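# The Night Bus to Carard

My grandmother kept bees, and on the night before I left Mudine for good she made me learn the names of all the winds. There were 22 of them! I had them down by midnight, even the small mean one that comes up off the river and steals hats.

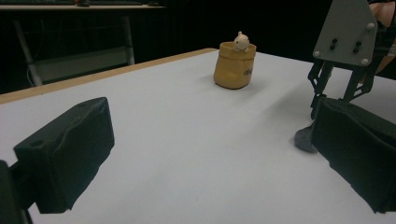
The bus left at five in the morning, and oh, it was a glorious old thing, green and rattling, with a driver who sang at every bend. I had 30 coins in my shoe and a jar of honey in my lap. We climbed past Baidoo in the dark, and then the sun came up all at once and I could see the whole valley, every orchard of it, pink as the inside of a shell. 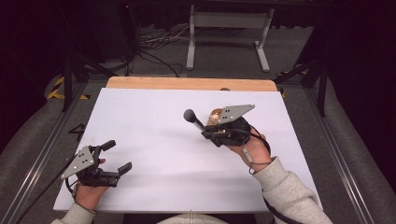 "Two thousand, eight hundred and seventy-one," the driver called back. He meant the steps up to the lighthouse at Carard, which he had climbed as a boy on a dare. I promised him I'd do it too. (I was nineteen. I promised everybody everything.) 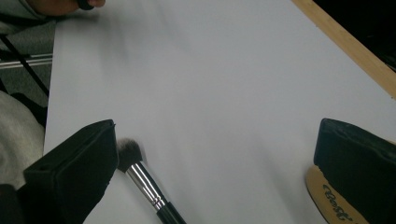

At the pass the engine quit, and we all got out and stood in the road, and that was when I felt it on my neck, soft and a little salty. The ninth wind! The one she called the aunt, who visits in February and stays too long. I shouted its name right out loud, and a woman with a crate of hens shouted it back to me.
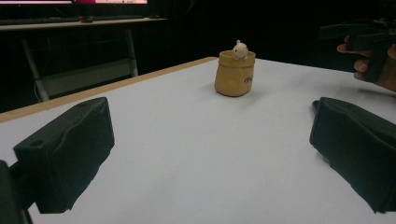
We shared the honey with our fingers while the driver hit things with a wrench. I was still licking my thumb when the engine caught, and everybody ran for the door, hens and all.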